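The Long Way to Mitley

Jan 26, 2023

Hello again from my kitchen, where the kettle is on and I still have one boot off and one boot on. I finally did it, everybody. I took the slow bus to Mitley!

A few of you wrote after the November letter to ask if I'd given up on the whole bus idea (fair question, I'd been going on about it since summer). I hadn't, I was just waiting for a morning without ice. The 264 leaves Castmont from the stop across from the old feed store, and if you blink you'll miss it, so get there early and stand where the driver can see you. I was the only one waiting. By the second town we had a full bus and somebody's very polite beagle.

You can drive it in half the time, I know. My sister-in-law reminded me of this twice before I left. But when I drive I see the bumper in front of me, and on the bus I saw a heron, two frozen ponds and a house painted the exact purple of grape soda. I also read 3 chapters of my library book, then fell asleep on the fourth with my mouth open.

Mitley itself is small and hilly and smells like woodsmoke. I had lunch at Andreadis, right by the stop, where the lemon soup comes with more bread than one person needs. I ate all the bread. Then I walked up to the overlook, which the sign says is 1467 feet, and I believe every one of them! My knees believe them too. If you don't care for hills, there's a flat path along the creek that starts behind the post office, and it has benches.

Two tips if you go. Bring exact change, because the fare box doesn't give any back and I paid for my ride plus a good part of somebody else's. And check the return times before you wander off. The late afternoon bus doesn't run on weekends, and the one after it gets you home well past supper.

Next time I want to try the other direction, out toward Pukari, if the road crew is finished by then. Write and tell me if you've been, and where to eat. I'm always going to ask where to eat. 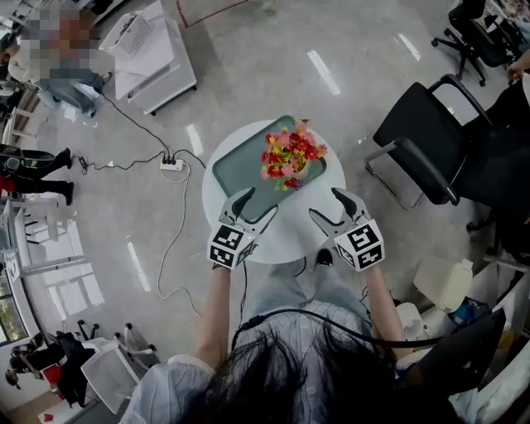 Red, pink and coral (all artificial) on a round white table. Roll on, spring!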